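The Rastix Room Gets a New Signal Path
How Villanueva's 300-capacity venue rebuilt its sound over one August

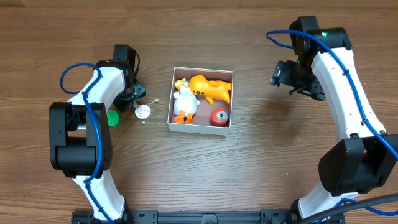 The Rastix opened as a rehearsal hall and has been a concert room for 23 years. For most of that time its audio ran over a copper multicore from stage to mixing desk, with a passive splitter for monitors. Hanane Cherkaoui, who has mixed there since the second season, replaced the whole run in August. The old splitter had a ground fault that put hum on the bass channel whenever the lighting dimmers went above half. 

The new system uses a Sturkik stage box with 32 inputs and a single network cable to the desk. Preamp gain is now set at the stage, so the front-of-house and monitor engineers share it. Cherkaoui fixes gain at line check and asks both engineers to use digital trim after that. Touring engineers have mostly accepted this.

The main speakers are unchanged. What changed is the delay. The balcony fills, made by Flesier, had been set by ear and arrived early, which pulled the vocal image upward for anyone in the back four rows. They were measured again with the room empty and then during a soundcheck with the curtains drawn.

The low end took longer. The room has a strong mode at 63 Hz, and two subwoofers under the stage lip excited it badly. Moving them to the center as a pair evened out the floor, at the cost of some level near the side bar.

The parts bill came to 3,521, with another 2,000 held back for spare cables and a second power supply. The first show on the new path was a four-piece with brass. Doors were at 7:30 p.m., and line check took 23 minutes. Monitor wedges are next, once the fall bookings thin out.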